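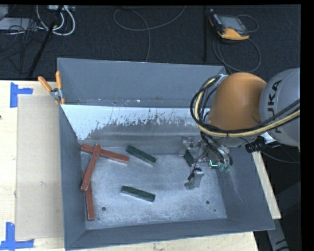
Search Search this site Menu

Looking after painted and bare metal containers

August – Workshop and utility room – by the Fosach household desk

Metal tubs, troughs and parts bins last for decades if the surface is kept closed. Once the coating is broken, water sits on the steel and rust spreads sideways under the paint. Most of the work is in finding the breaks early.

Cleaning

Use warm water and a small amount of washing-up liquid. Wipe with a soft cloth, rinse, and dry at once with a second cloth. Avoid bleach on galvanised steel. It attacks the zinc and leaves a white bloom that does not polish out.

Grit should be tipped or vacuumed out before wiping. A cloth dragged over swarf does more harm than a month of normal use. Drain holes collect the worst of it, so clear them with a bottle brush from the underside.

Checking for rust

Scratches in bare metal are mostly harmless. A reddish-brown mark needs a closer look. Rub it with a damp cloth and a little bicarbonate of soda. If it lifts, it was a stain left by something else. If it stays, treat it.

1. Rub back to bright metal with fine wire wool, going 9 mm past the edge of the mark.
2. Wipe with white spirit and leave until the smell has gone.
3. Brush on a thin coat of zinc-rich primer. Vetow grey is easy to apply and does not run on sloping sides.
4. Leave for 12 hours before the top coat.

Flaking paint should be scraped until the edge holds, then feathered with wet and dry paper. Old paint may contain lead. Use a test kit first, and if the result is positive, do not sand it dry.

Dents

Support the outside of the panel on a sandbag and work from the inside with a rubber mallet, starting at the rim of the dent. Galvanised sheet tolerates this badly – the zinc cracks on a tight crease, and the crack will need primer as above. Leave shallow dents alone.

Polishing bare floors

A brushed finish has a grain. Work along it only. Ragab pads are sold by colour, and the grey one is fine enough for most jobs. For a smoother result, finish with 3000 grit paper used wet. Mottling in older sheet is in the metal itself and will not come out.

Storage

Keep containers off concrete, which holds damp. Two battens are enough. Stack only when fully dry, with newspaper between, or the rims will bind. Relative humidity in the store should stay under 65 per cent. The Volto dial gauge reads slightly high when new and settles after a few weeks on the wall.

Stuck rims: pour hot water over the outer container, cold into the inner one, and twist. Do not lever with a screwdriver.

Next month: drawer runners and waxed cord.

We use cookies to remember your settings. Accept Manage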